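Does our youth club have to register with the county sports council before it can use public gyms?

Posted in Community Sports and Recreation

Grardale_hoopsmom
Hi everybody, I hope this is the right board, and please move it if it isn't. I help run a small youth basketball club in Grardale. We started with my own kids and their friends in the driveway, then we grew, and now we have 30 players between ages 7 and 12 and the driveway is not going to cut it! I called the school district about renting the old gym on Fikum Street and the lady on the phone was very sweet, but she told me we need to be "recognized by the council" before they can give us the youth rate. Without it the rental is $144 an evening, and we just can't ask our families for that.

So my question is, what does recognized mean? Is it the same as being a nonprofit? Do we need bylaws? I looked at the county website and got lost somewhere between the recreation department and the sports council, which I had always thought were the same thing. We would love to be in the gym by October if we can. Thank you so much in advance, I really appreciate any help.

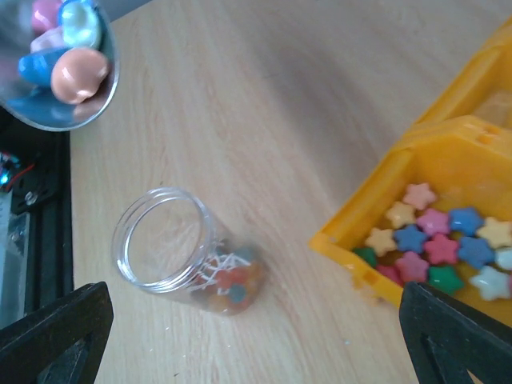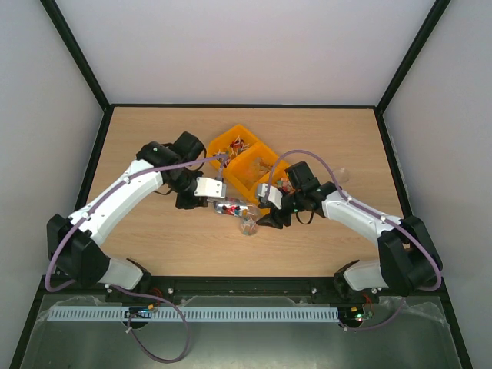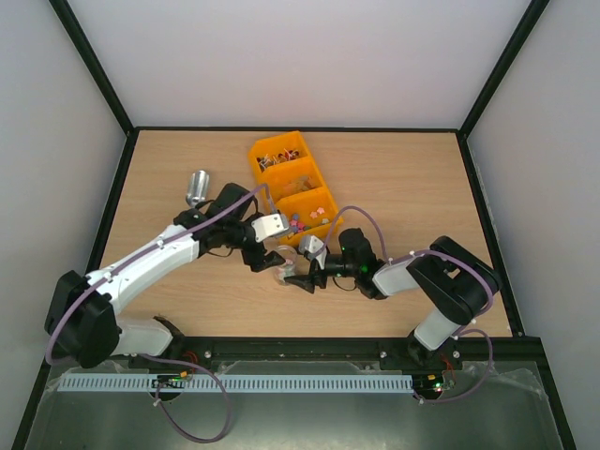
Light wooden tabletop, three views

DimitriouParkDad
Welcome, and good for you for getting this going. We went through the same thing with our soccer group at Dimitriou Park, so let me tell you how it went for us and maybe it will save you some phone calls.

The council and the recreation department are two separate offices. The recreation department looks after the buildings and the fields. The council decides which clubs count as youth clubs, and the school district just goes by the council's list. Being recognized is not the same as being a nonprofit. We still aren't a nonprofit and we've had the youth rate for three seasons now.

What they wanted from us was a one-page form, a list of at least 5 adults who had passed the background check, proof of insurance, and a short set of rules for the club. Please don't let the word bylaws scare you. Ours fit on two pages and most of it is about who can sign checks and how parents can bring up a complaint. The insurance took the longest, so I would start there, and ask the agent to put the school district on the certificate as well. We had to send ours back for that and it cost us a couple of weeks.

One more thing, and then I'll let you go. Ask for the form at the counter if you can get over there in person. The one on the website was an old version when we applied, and they made us fill it out all over again (I was not a happy camper that afternoon, I can tell you).

skulix_fan7
just call them, they're nice. we did ours through the Skulix signup page and it was quick

Grardale_hoopsmom
Oh, thank you both! I had no idea about putting the district on the certificate. I'm going to call our insurance agent in the morning and stop by the counter after work. Does anybody remember if the background checks have to be done again every year, or do they carry over?

DimitriouParkDad
Ours carried over for two years, but the coaches had to redo the safety class each season. I'd ask while you're at the counter in case they've changed it. Good luck to your kids!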